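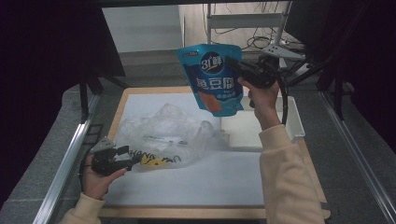 SPEAKER NOTES – Dudport club evening, 28/06/2024
Slot is 30 mins incl. questions. Keep water near. Don't read off the screen.

Start
Hello, thanks for having us. Say who we are – me, Agnese Jõgi on the other half of the project, Behrouz Ghasemi supervising (he's at the back, wave). Final year group. Project title on the form is far too long, we just call it Risent.
Ask for hands up: who has ever packed a parcel for a living? Usually one or two. Get them to say what the worst thing to pick up was. It is nearly always bags.

What we set out to do
Simple brief. Teach a two-armed robot to put packets of food into a tray. Not boxes. Boxes are solved, or solved enough, last year's group did boxes and got a nice mark for it.
Packets bend. They slide, they crinkle, they hang differently depending where you take hold. Top corner is one thing, middle is another thing altogether.
Nobody writes rules for that by hand, or we couldn't anyway. So we show it. Person holds a gripper in each hand, does the job at the bench, we record the lot, the model learns from the recordings.

How a session goes
Bench is set out first – white surface, tray, packets. Curtains drawn.
One person picks, one person watches the laptop and shouts if a cable has dropped out. Swap over when your wrists start to ache. They do ache. Agnese lasts longer than me, she will tell you so
One go = pick up, move, put down, let go, hands back to start. Then again. And again.
We did 666 good ones by the end of April. (Pause for the joke, somebody always makes it.)
Target had been 500 so we were pleased with ourselfs for a day.

The packets
Bought from the international shop by the station. Fish tofu is the favourite. Turquoise and blue pouch, stands up on its own, big white characters down the front. The jaws take it by the top corner.
Clear bags are the nasty ones. Crumpled clear plastic on a white bench – even people squint at it. The model was hopeless at first, went for the printed strip every time and ignored the bag it was in. Tell the story about it grabbing the edge of the tray instead and Behrouz saying "well, it's confident".
If anyone asks: yes we eat the stock. No, not the ones that have been dropped.

Things that went wrong – spend time here, they like this bit
1. Cables. Each hand gripper has a cable off the back and for the first fortnight they were too short. Everyone picked things up with their elbows tucked in like a chicken. The robot learned that too. Had to bin the lot and start over.
2. Too tidy. We put every packet in the same place, same way up. Worked lovely until a packet was turned a bit. Now whoever is on the laptop throws them down without looking.
3. Being clever. I'd started doing a little flick at the end to make the packet land flat. Agnese wasn't. Model did half a flick. Agreed a house style after that, written on a card, no flicking.
4. Letting go. Harder than taking hold. Come back to this if time.

Results
Be straight with them. Pouches with a stiff top: good, I'd show it to my nan. Clear bags: not good yet. Mixed tray: depends on the day and how they're lying.
Slowest bit is still the hover before it goes in. Behrouz thinks the model has picked that up from us dithering. Probably right.
Don't promise the Cukberg visit, it isn't confirmed. Say "we hope to try it somewhere bigger in the autumn".

Hand over to Agnese here – she does the training side, charts, 2 slides only. Remind her the clicker sticks.

Pass-round
Hand grippers come out, unplugged. Let people try with an empty crisp packet. Squeeze gently!! Start at the left side of the room so they come back to the table and don't vanish like they did at Sarıgül.

Likely questions
Why not just drive the real arm by remote? Tried it, much slower and you can't feel anything. With the handles you're close to using your own hands.
Does it know what's in the packet? No. Doesn't read. Could be fish tofu, could be screws.
Will it take jobs? Don't waffle. Say what we saw – almost all of our time went on people doing the picking, and it's still worse than a person at clear bags.
What next? Heavier packets, softer ones, then two hands on one bag. Frozen peas if somebody gives us a freezer.

Finish
Thank the club for the room and the tea. Sign up sheet by the door for anyone who wants to come and do a sesion, no experience needed, bring long sleeves as it gets chilly in there.
Get the crisp packets back too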